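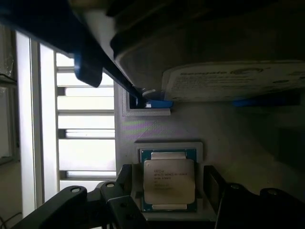
Plurard Terrace: Pre-Event Inspection Checklist
3 min read

Completed for the Wukora Summer Fete, evening session. Inspection began at 3:00 p.m. Doors may not open until every item marked "Hold" has been cleared by the venue office.

1. Posted capacity: 2,000. Pass.
Comment: Advance tickets must not exceed this figure. Staff and performers are counted separately, up to 200 persons.

2. Exit routes, north and south stairs. Hold.
Comment: Drink crates were stored on the south landing. Remove and reinspect.

3. Stage deck and steps. Pass.
Comment: Handrail tightened during inspection.

4. Speaker stacks and tie-downs. Pass.
Comment: Straps supplied by Kasley Sound. Recheck if wind increases.

5. Power cables across walkways. Hold.
Comment: Ramp missing between the DJ booth and the east bar.

6. Perimeter railing. Pass with comment.
Comment: No banners or flags are to be tied to the upper rail. Costume pieces may not be hung there.

7. Fire extinguishers. Pass.
Comment: Tags current through December.

8. First aid station. Pass.
Comment: Drinking water to be restocked before the second set.

Reinspection of items 2 and 5 is set for 5:30 p.m.

Related items
Theodorakopoulos Hall: Load-In Rules
Noise Limits for Outdoor Fetes
Vendor Tent Checklist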